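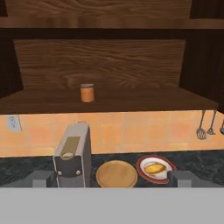 ## Keeping spices fresh

Ground spices fade faster than whole ones. Buy small amounts and write the month on the lid.

- Use glass jars with tight lids -- thin plastic bags let the smell out.
- Keep them in a closed cabinet away from the stove.
- Spoon spices out before cooking. Steam from a pot makes them clump.
- Toast whole cumin for about 5 minutes over low heat, then cool it before grinding.
- Wash and dry old jars fully before refilling.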